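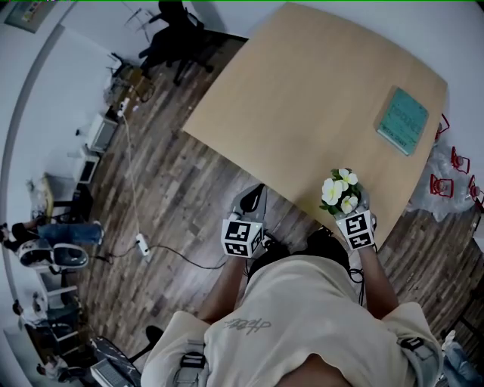 Ticket 246 — Wearable capture kit, second station: what to order and what it costs
Status: Open, waiting on supplier
Raised by: Sawsan Mansour
Assigned to: Kacper Sadowski
Site: Plornton, upstairs
Priority: Medium (was Low)

Sawsan Mansour, first entry
Need a decision on kit for station two before the budget closes end of May. Currently one harness, one pair of hand cubes, one table. Two people trained and only one can work at a time. Want a second full set. Also straps on the current harness keep slipping, see below, so may need to replace that one as well and not just add.

What I need from you:
harness, same size or adjustable
pair of cubes, left and right, printed faces
spare mounts
charging + power
a table?? or do we share

Kacper Sadowski
Picked up. Questions before I price anything.
Which harness slips, and at which end — shoulder buckles or the back?
Are the cubes from Gape or did we print them?
How long is a normal session?

Sawsan Mansour
Shoulder, left side. Buckle creeps down over a long session and then the head view tilts. Cubes are Gape, mounts are ours. Session is two hours with a break. Currently on the flower tasks (pick up bunch, put down, hand to hand), then books, then the fiddly small stuff.

Kacper Sadowski
Tried the obvious on the harness. Log:
Tightened left buckle fully, walked about, bent over table. Crept again.
Swapped strap left to right. Slip stayed with the buckle, not the strap. So buckle.
Put a rubber keeper behind it. Held for one session.
Keeper is a fix for now. Wouldn't build the order round it. Replacement buckles are pennies if Trostex will sell them loose, asking.

Kacper Sadowski
Trostex reply. Buckles only sold in packs of 12. Fine, we'll use them. Harness itself is on six week lead, so if we want it for the new station we have to order now-ish.
Price list so far:
Harness, adjustable: 300
Cube pair from Gape: 246
Buckle pack: 12
Mounts: nil, we print

Macarena Henríquez
Finance here, been copied in. Two things. Is that 246 per pair or each? The quote attached says "per unit" and does not say what a unit is. And are these ex VAT. I can't put a number on the form untill I know both.

Kacper Sadowski
Ex VAT all of them. Unit — have asked Gape. Assumed pair. Will confirm.

Macarena Henríquez
Please don't assume, last time we did the same with the Plandmont grippers and ended up with half an order.

Kacper Sadowski
Fair. Chased.

Witold Żak
Adding something nobody has costed. Print wear. Cube faces get scuffed where they knock the table edge, corners first, and when a corner goes the tracking drops that face. Seen it on the right hand more than the left. We should budget for replacement faces, not whole cubes. Can Gape sell face sheets? If not we can print our own on matt stock but they have to be dead flat, bubbles are as bad as scuffs.

Kacper Sadowski
Good point, added to the question list. Tested home printed faces this afternoon on an old cube:
gloss paper — bad, lost it whenever the ceiling light caught it
matt paper — fine
matt label stock — fine and stays put
So label stock. Already in the stationery cupboard, no cost line needed.

Sawsan Mansour
Power. Please include proper power for station two. We run strip to strip across the floor at present and I don't want a second lot doing the same thing. Floor box or an overhead drop, whichever Murdo will agree to.

Murdo Kinnear
Building side. Overhead drop is quicker, no lifting of boards. Strip into strip has to stop for station one too, so price for both please, not one. I'll get the electrician in to look, comes out of my budget if it's under 300, yours if over.

Sawsan Mansour
Noted, thank you. And the table — share or buy?

Kacper Sadowski
Buy. Measured the reach with arms fully out and two people at one table would have cubes in each other's view. Same pale top if we can get it. Tried a dark sheet over ours and the hands were harder to pick out when reviewing.

Update 30th May, Kacper Sadowski
Gape came back. 246 is per pair. Face sheets yes, sold in sets of 6, price to follow. Harness quote held for us til the form is signed.
Macarena, form is with you, table line left blank, I have one supplier quote and want a second.

Macarena Henríquez
Got it. Will sign harness, cubes and buckles now as a part order so the lead time starts. Table and power go on a second form.

Kacper Sadowski
Perfect. Keeping open for: face sheet price, second table quote, electrician.
Rubber keeper still on left buckle — please check it before each session and don't take it off.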